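I picked compost for my horticulture project mostly because I already had a heap of it going, and I figured that was half the work done. (It wasn't, but we'll get to that.) My question was whether lettuce and radish grow better in straight bagged potting mix or in a blend with homemade compost, and how much compost is too much.

## What I used

Everything was grown in the back beds at Quinlan, in recycled black pots so I could shuffle them when the shade moved. I sowed 124 seeds all up, half lettuce and half radish, and split them evenly between the mixes. The bagged stuff was Mastach general potting mix, the cheap one. The compost was mine: kitchen scraps, grass clippings, shredded paper and a fair bit of old straw. I sieved it twice and my arms were sore for days!
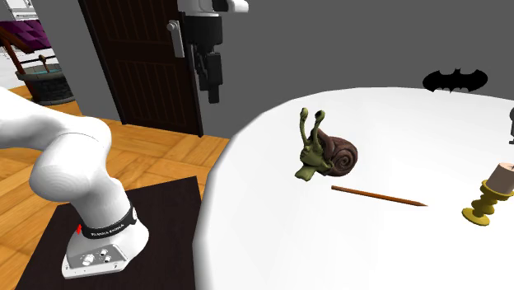 ## The mixes

- **Mix A:** Mastach on its own
- **Mix B:** 25 per cent compost, the rest Mastach
- **Mix C:** half and half
- **Mix D:** compost only

I gave every pot the same amount of water each morning before class, and a bit extra in the hot spell when the tops were crusting over. No fertiliser for anybody, which was hard to stick to when Mix A started going a sad yellowish colour in the fifth week.

## How it went

Germination was the surprise. Mix D came up slowly and patchily, and I reckon the compost hadn't finished breaking down, as it was still warm in the middle when I dug it out. Once those seedlings got going they weren't too bad, but the radishes went mad on leaf and made hardly any root. Big bushy tops, and then you'd pull one and find a pink bit of string.

Mix B was the best all-rounder. The lettuces were a good dark green and held up in the heat, and my heaviest one was 187 grams, which I ate (after weighing it, obviously). Mix C wasn't far behind for lettuce but its radishes had the same leafy problem, just milder. Mix A germinated the fastest of the lot and then ran out of puff.

I lost eight seedlings to snails, nearly all from the pots closest to the fence. I've left those out of the averages, and I moved the rest onto the bench that afternoon.
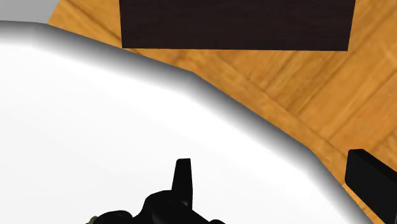 *Figure 2. The round white top, seen from above.*

## What I'd change

First thing, I'd let the compost sit for longer. I started turning the heap in June and got impatient. I'd also test the pH of each mix at the start, because I only borrowed the kit from Plosstead Nursery near the end and by then I had nothing to compare the readings with.

I'd drop the radishes too and try silverbeet, seeing as leaf is clearly what my compost is good at. And I'd colour the labels with something that isn't texta. Two of mine washed off and I had to work out which pot was which from my notebook.

The leftover Mix B has gone under the lemon tree.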